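A suspensão de um magistrado não devia depender do ruído que o caso faz na imprensa. No tribunal de Gunawan, 267 queixas disciplinares aguardam relator, e só oito têm data de audiência.

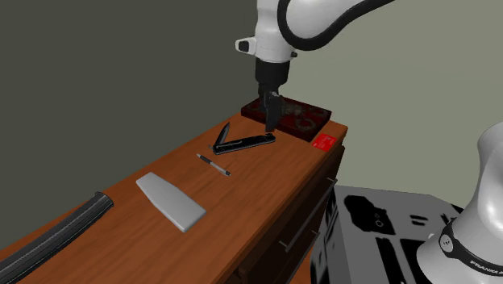
Canivete aberto sobre a mesa, diante de um tabuleiro vermelho-escuro.

O regulamento prevê prazos - mas não prevê consequências para quem os excede. A jurista Annelore Frerichs propõe a distribuição automática ao fim de 77 dias. A medida é modesta e exequível.

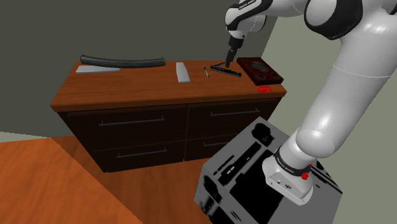

Objeta-se que o automatismo fere a independência judicial. O argumento confunde a decisão com a tramitação: o relator continua livre quanto ao mérito, e apenas deixa de poder guardar o processo na gaveta. O conselho deve aprovar a proposta em fevereiro, sem período transitório.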